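## 5. Setting up the Toltero weigh bars under a cattle chute

Revision 2019-04-26

The Masness brochure says this takes one person and no tools. Plan on two people and a socket set. The bars are decent, but they only read as well as the ground under them, and most yards are worse than their owners think.

**Before you start**

1. Pick a level pad. Concrete is best. Packed gravel will pass in August and drift once the rain comes, whatever the dealer says.
2. Run the chute empty and open every gate on it. If a gate touches a fence panel, the panel is carrying weight and your readings will be low.
3. Check the cable length. The bars ship with 23 feet of it, and half of that disappears going around the frame.

> **Caution:** Never lift the chute with an animal inside. Block the frame before anyone reaches under it.

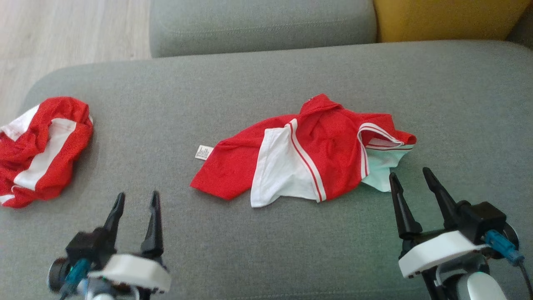 **Mounting the bars**

4. Set one bar under each end of the chute, with the arrows facing the same way. The arrows are faint, so mark them with paint.
5. Lower the chute and start all the bolts by hand before you tighten any. Tightening one corner first twists the frame, and no amount of zeroing will fix that.
6. Route both cables on the side away from the animals. The clips in the box are flimsy. Use hose clamps over a piece of old rubber.
7. Plug the cables into the Mondus indicator and wait for a steady zero. "Instant zero" is the wording on the carton. Give it a few minutes.
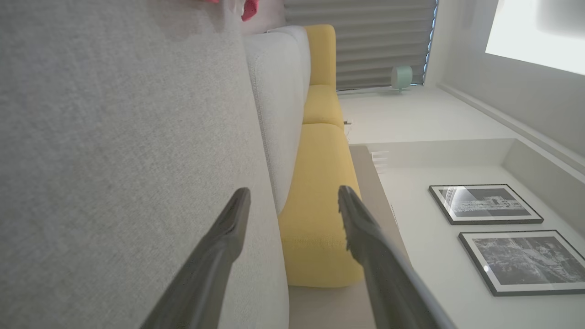 *Sofa and gripper.*

**Checking the readings**

8. Put a known weight over the front bar, then the rear bar, then the middle. A person who has just stepped off a feed store scale will do.
9. If front and rear differ by more than 2 pounds, go back to step 5. Don't use the Major correction setting to hide the gap. It averages the error and you'll still sell on bad numbers.
10. Weigh one quiet steer three times. On a 700-pound animal we accept a spread of 5 pounds. The spec sheet claims better, but we haven't seen it with a live animal in the chute.

> **Note:** Auto-hold locks a weight when it decides the animal is standing still. It guesses wrong with nervous cattle. Turn it off for the first few head and watch the display yourself.

Scrape mud and manure off the bars after each session and zero again before the next one.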